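Swapping the finger tips on the two-arm cell

Notes from this month's maintenance, mostly so I remember the order next time. 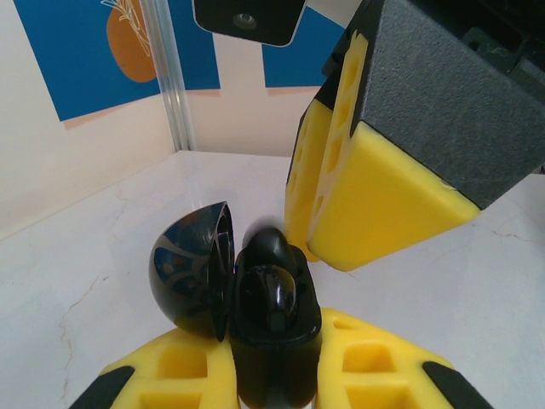
Why the tips get changed

The earbud job is hard on them. One arm holds the charging case by its body and the other comes down beside the case for the earbud. The black rubber on the holding fingers gets polished by the glossy plastic, and after that the case starts to creep when the other arm touches it. I had 11 slips in one afternoon in March and put off dealing with it for too long.

What I did

Power off at the controller first, then both arms propped so they can't sag onto the table. The tips pull off the yellow fingers with a bit of twisting. I cleaned the old glue out with a plastic scraper, wiped everything with alcohol, and pressed the new tips on. Left them 35 minutes before closing the grippers on anything.

Yae had printed a new pair of fingers in the same yellow, and I swapped one in because the old one had a hairline crack by the screw. The screws are short. Don't use the long ones from the Grarngate kit, they bottom out before they clamp.

After that I rehomed both grippers and redid the closed position. It was off by 5 counts on the left arm, and the right one was fine.

Still to do

The wrist camera on the left arm needs its cable tied back again. Tadeusz wants to try a softer rubber from Brokance, so I ordered 7 tips in that. I also need to write the new closed position on the sheet by the controller, which still has the old number.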